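Folding and packing your winter things
Part 3: The puffer jacket

I do mine on the bed – there's loads of room and the sleeves don't trail on the floor.
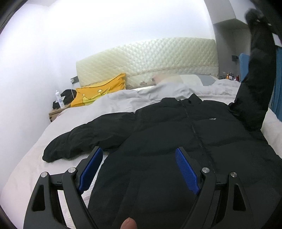 Step 1. Lay it out
Front side up, collar towards the headboard. Pull both sleeves out to the sides and check the pockets (I once put a bus pass away until spring!).

Step 2. Zip and smooth
Zip right up, then press the air out with flat hands, working from the hem to the collar.

Step 3. Fold
Sleeves across the chest, one over the other, then fold the bottom half up. I roll mine from there and slide it into a Drellar bag, the 12 litre one.

Note: leave the bag open for about 12 hours before you close it.

Caution: don't squash a down jacket under heavy boxes – mine came out flat as a pancake.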